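Home About the Course Projects Reports Contact

Report on a Visit to the Pretorius Open Day, Rikgate

Written by Benedetta Ferri
Course project, Introduction to Automation

1. Purpose of the visit

In November our course group went to the open day of the Pretorius workshop in Rikgate. Our teacher, Marisa Orlandini, asked each of us to choose one demonstration and to write a report about it. I chose the two-arm table, which in the program of the day had the title "Pens and Cup". Other students from the group wrote about the conveyor and about the welding cell, so I do not repeat these parts.

The question I wanted to answer was simple. Why is it difficult for two robot arms to work above one small object, when each arm alone can do its job without problems? In our lessons in Plekcombe we have programmed only one arm, and it was a smaller type.

2. The demonstration

The visitors stood behind a line on the floor. Our group was 34 persons, so we were divided into two parts and I was in the second one. The demonstration took 45 minutes together with the questions. An operator guided the session and a second person explained to us what we were looking at.

The task uses very ordinary things: a cup, and some pens and markers. The arms must take them, hold them and place them in relation to the cup. The speaker said that they choose such objects on purpose, because everybody has an opinion about how a pen should be held, and so the visitors ask better questions. I think this is true. In our group there were more questions here than at the conveyor.

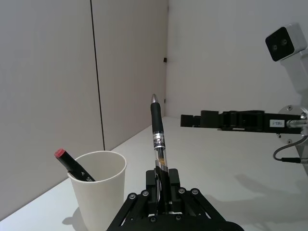 Figure 1. A pen held upright in the gripper, with the cup and the second gripper behind it.

The first thing I wrote in my notebook was about the grip. A pen is narrow and round, and the fingers have only a small surface to press on it. If the pen is turned by a few degrees in the fingers, the tip is already in a different place. The speaker called this "the error at the end of the stick". With a long object the error grows, and the program does not know it unless a camera sees it.

I asked if they use force measurement in the fingers. The answer was that they look at the motor current, and that for this table it is enough. I was not fully convinced, but I did not have the time to ask more.

3. Sharing the space

The second point is the space above the cup. Both arms want to be there. The software of the workshop, which has the name Fliltinstead, gives the space to one arm and lets the other one come near only to a certain limit. The limit can be changed by the operator. When it is too large the work becomes slow, and when it is too small there is a danger of contact. 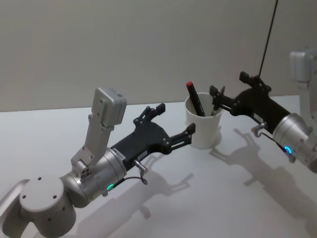
Figure 2. The two arms facing each other at the cup. The fingers of the left gripper are open.

From the place of the visitors it was hard to judge the distances. I noticed that I looked often at the shadows on the table, and they helped me more than the arms themselves. The speaker told us that new operators do the same thing – later they learn to trust the camera views. There are cameras at the wrists, so the operator can check the fingers from near.

We were told that the team had recorded 3,818 runs at this table before the open day. I asked how many of them were successful, and the speaker said that they count this separately for each type of object and that the list is not public. For my report this is a pity, because I can not calculate a success rate.

4. Small parts

The most interesting part for me was the work with a small metal piece, where the fingertips of both grippers come very close together above the cup.

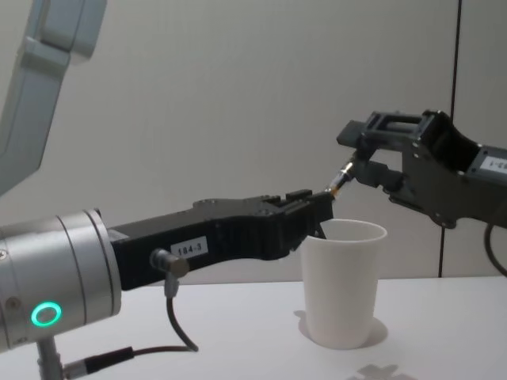 In our lessons we learned that a tolerance must be written for every axis. In such a position I understood why. If each arm has its own small error, the two errors can add together, and the operator can not correct one arm without thinking about the other. Marisa Orlandini suggested that we try a similar calculation with the data of our own arm. I did it for 2 axes and the result is in the appendix.

5. What I learned

Before the visit I thought that the second arm makes the work faster. Now I think that it first makes the planning longer – the speed comes only when the sharing of the space is solved well. For the next project I would like to repeat the pen test with our arm and to measure how much the pen turns in the fingers with three different rubber covers.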